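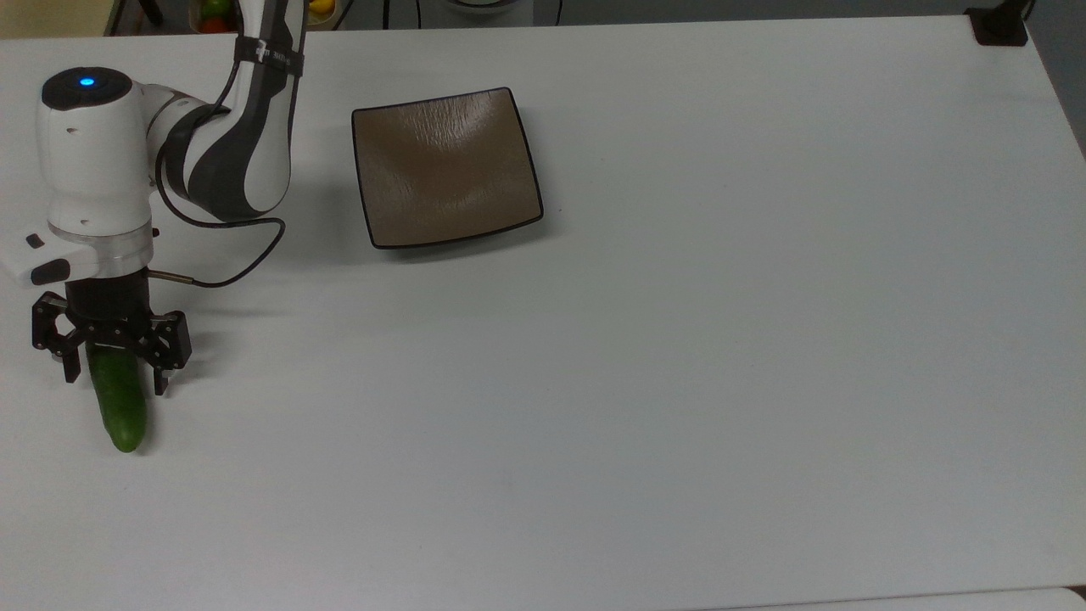 From: Bastian Oltmanns
To: Mastholm Kitchen Gardens list
Date: Sunday, August 5, 2018
Subject: Re: Cucumbers, what now?

On the glut, Grecu wrote:
> We are at 67 cucumbers and the vines show no sign of
> remorse. The neighbors have stopped answering the door.
> Does anyone have a use for them besides salad? Also, do
> you peel yours? My mother did and I never asked why.

I stopped peeling years ago and have suffered no harm, apart from my sister-in-law's opinion. If the skin is thin and glossy, leave it alone. The big yellow ones you find under the leaves after a weekend away are another matter – peel those, scoop out the seeds and cook them in butter with dill. Yes, cooked. It tastes like a zucchini that went to college.

For the rest, slice thin, salt, leave in a colander for 80 minutes, squeeze hard, then vinegar and a little sugar. Keeps 2 days in the fridge. I serve it on a square brown plate, because green looks good on brown and round plates let the juice run toward your guests.

Bite the blossom end before you slice anything. If it's bitter, take off an inch and try again.

I can't help with pickles. My last batch was opened in December and the jar is still spoken of.

Do you want the butter recipe in full? It's short.

Bastian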